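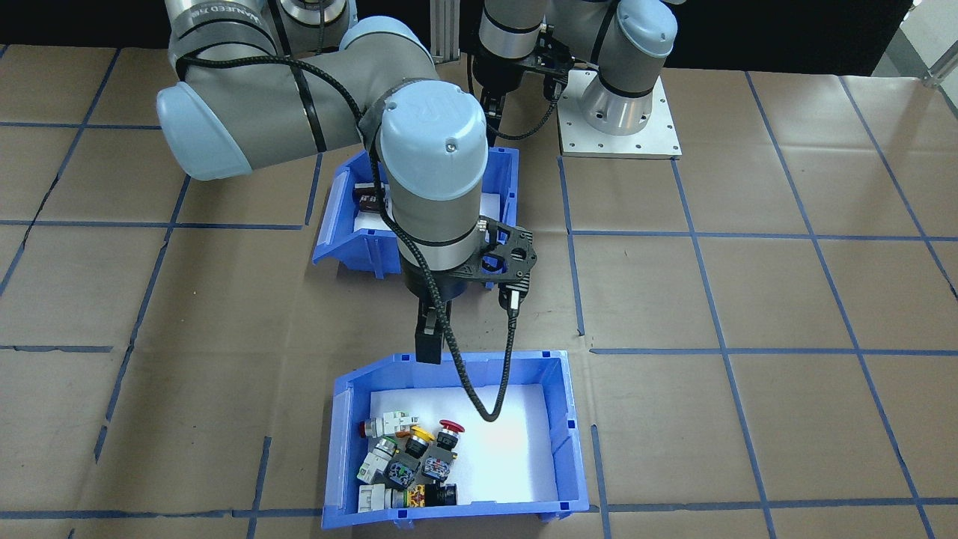

Sorting used pushbuttons and relays on a paper-covered table: how to keep small parts apart?

Asked by Benedek Pap in Workshop & Storage
Tags: sorting, small parts, storage bins, work table

Hello everyone. I hope this is the correct section, if not please move it.

In January our workshop in Washam received a load of used control parts from Bodnár, a company that was emptying its old stock room. There are pushbutton switches, selector switches, small relays, terminal pieces and some things which I can't name. The list which came with it says 646 pieces, but the list is not very exact. Most of the parts are good and we want to use them again for repairs and for teaching the new people how to wire a panel.

I have covered the big table with brown kraft paper and made a grid with dark blue masking tape. The idea is that each square is one type of part. For parts which are waiting or which are finished I use blue plastic bins with an open front, and I put a white lining on the floor of the bin, because dark relays on a dark floor are very hard to see.

It works, but not as well as I hoped. My problems are these:

The paper makes wrinkles. Small round parts stop on a wrinkle or roll from it into the next square. Also where two pieces of paper meet there is a seam, and the tape line over this seam is not straight anymore.

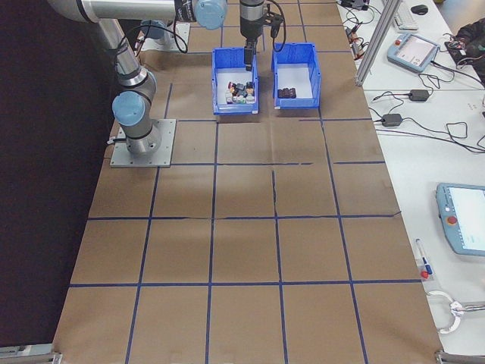 The second problem is the mixed bin. When I put everything mixed in one bin and take from it, I always take first the big and easy parts. At the end I have only the difficult ones, and then I become tired and start to put them anywhere. Last Wednesday I found contact blocks from two different series together in one square, and I am sure it was me who did it.

Third, I don't know how to decide the types. Should I sort by color of the button, or by the function (normally open, normally closed), or by the maker? I started with color because it is fast. But then a red button with one contact block and a red button with two contact blocks are together, and for our repairs this is a big difference.

I can't buy a big cabinet with drawers now. I can buy some more bins and tape, and we have enough paper. The table must be free again for other work after some weeks, so I don't want to glue or screw anything on it.

Thank you for every advice, and sorry for the long text.

Comments on the question

Sisutwood: Do you need to know how many you have of each at the end, or is it enough that they are separated?

Benedek Pap: We need the number for each type, but it can be done later. Separated is the first goal.

Sisutwood: OK, then I will write a proper answer this evening.

3 answers, sorted by votes

Answer 1 (accepted), from Sisutwood
17 votes

I have done this kind of sorting at two workplaces, with buttons and with pneumatic fittings, so I will tell you what I would change. I am also not a native speaker, please ask if something is unclear.

Start with the question of types, since it changes everything else. Do it in two rounds. In the first round you sort only into families: pushbuttons, selectors, relays, terminals, unknown. You don't look at color and you don't read any label. This round goes fast and you can do it when you are tired. In the second round you take one family only and put the other families away from the table, completely away, on a shelf or on the floor. Now you have the whole grid for the pushbuttons, and you can look at the contact blocks with a clear head.

For pushbuttons I sort by contacts first, then by hole size, and color is the last. Color you can see from two meters when you search for a part. Contacts you can't see, so this is the information which you must save in the sorting. Write it on the tape at the front of the square with a paint marker, a normal pen is not readable on dark blue.

Keep one bin for one family in the second round, and take out only a handful at a time. If you tip the whole bin on the table you will have the same problem as before, only lower.
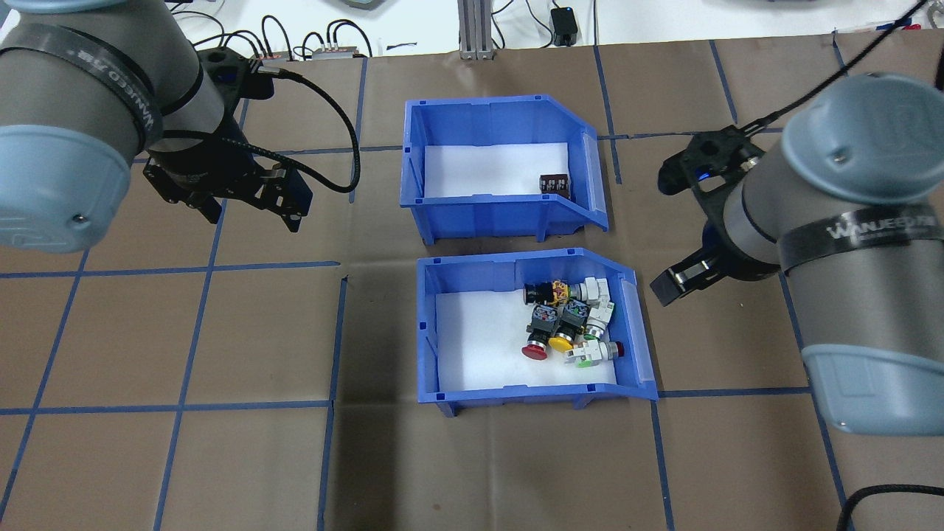

Pushbutton switches in one bin, a single small part in the other.

About taking the easy parts first: I do it also, everybody does it. What helped me is a rule that the handful must be finished. You take a handful, and every part of it goes to a square or to the unknown bin before your hand goes back to the mixed bin. The unknown bin is allowed to grow. When it is half full you take a break, and then you sort it with a multimeter next to you.

Relays I keep out of the grid. They have pins, and the pins get bent when the parts are lying over each other. One layer on a white sheet in a bin is good. If the type is printed on the side, turn this side up, then you can read the whole bin without touching.

Now the paper. Pull it over the edge of the table and fix it underneath, not on top. Begin with one long side, then go to the opposite side and pull from the middle to the corners. The tape for the grid comes last, after the paper has been lying for one night. Paper from a roll wants to go back to the roll, and if you put the tape directly, the wrinkles will come later between the lines. For the seam, let one sheet lie over the other by a hand's width and tape the seam itself first along its whole length. Then put the grid line on top.

Use masking tape only, as you did. It comes off the table without traces if you remove it in some weeks. Do not leave it on the table over the summer in direct sun.

Comments on this answer

Benedek Pap: Thank you very much, this is exactly what I needed. I will do the two rounds. I have one question, how many families is too many for the first round?

Sisutwood: I would not go over 8. If you must think where a part belongs, you have too many.

Benedek Pap: Clear. I think we have six.

Answer 2, from kb_panels
4 votes

Just use muffin tins for the tiny stuff. Round parts can't roll out, they cost almost nothing and you can stack them if you put cardboard between. Paper grid is ok for big parts but for screws and terminals I'd never do it.

Also check Voltolex if you need replacement contact blocks, they sold me old series ones last year when my usual place had none. Shipping was slow.

Answer 3, from Benedek Pap (question author)
2 votes

I write this as an answer because it is too long for a comment. We did the first round and half of the second one, so maybe somebody with the same work can use it.

The first round took one afternoon with two persons. We had agreed that no one reads labels, and this was more difficult than it sounds, my colleague reads everything. 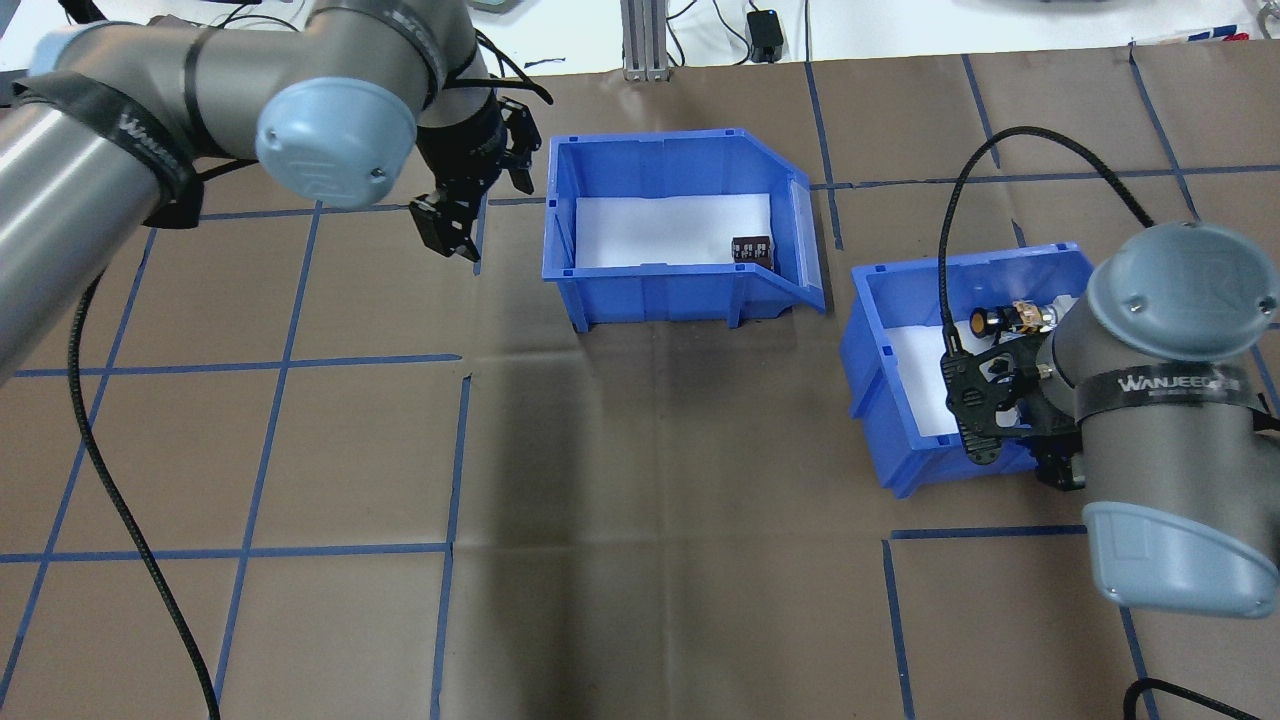
For the second round we began with the pushbuttons, as Sisutwood recommended. Contacts first, then hole size. I made the labels with a white paint marker on the tape and it is readable from the other side of the table. The rule with the handful is very good. The unknown bin got nearly 15 parts on the first day and most of them were solved with the multimeter in a short time. Two have no marking at all and I can't find them in any catalog.

The new paper I pulled from the middle to the corners. There are still some small folds, but the seam is better. I waited the night before making the tape lines. I don't know if it was this or the pulling which helped.

I tried the muffin tins too, only for terminals. They are good for it, but you need to write on something, and the tape does not stay well on the metal because ours are a little greasy from before. I will wash them again.

What I would do differently: cut the white lining a little smaller than the floor of the bin. My first ones were too large and came up at the front, and the small parts went under it.

The relays are not started yet. If somebody has a good way to test many of the same type one after the other, with a socket or similar, I would be happy to read it.

Comments on this answer

kb_panels: Dish soap and then wipe with alcohol, tape will hold.

Sisutwood: For the relays open a new question please, more people will see it. Write the coil voltage in the title.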